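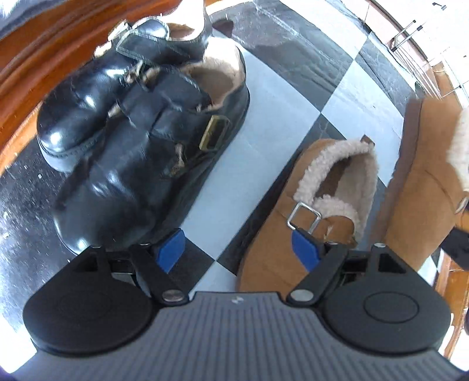 *Black buckled shoes and tan-brown lined clogs on a checkered floor.*

**Hurkenine completes wayfinding sign replacement for the town of Nurnstead**

NURNSTEAD. Hurkenine, a manufacturer of architectural and municipal signs, has completed the replacement of pedestrian wayfinding signs in the Nurnstead town center. The contract covered fabrication, removal of existing units, and installation. Work on site ended in March.

The previous signs were painted steel panels on timber posts. Replacement units are folded aluminum trays with a powder-coated finish, fixed to galvanized steel posts by concealed brackets. Lettering is cut from reflective film and applied under a clear anti-graffiti laminate. Each tray is 600 mm wide and can be taken off its post with a single security key, so a panel can be changed without disturbing the footing.

The order comprised 1329 separate parts, including trays, posts, brackets, and end caps. Every part carries a stamped reference that matches the asset register supplied to the town.

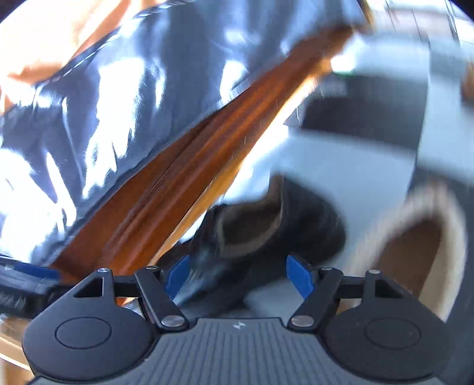 Footings were set at a depth of over 3 feet on the sloping section of Bozkurt Street, where the ground is mostly fill. Standard footings were used elsewhere. Installation was carried out between 6 a.m. and noon to keep sidewalks clear during the afternoon.

"The main technical issue was contrast," said Abbas Akbari, project engineer at Hurkenine. "The original dark green did not meet the specified value against white text in shade. We tested a darker mix and the town accepted it before production started."

Map panels use the Gruria mounting system, which Hurkenine developed for sites where street layouts are expected to change. The printed face slides out from the side after one end cap is removed.

Maintenance instructions, color references, and drawings for spare parts have been delivered to the town's public works department.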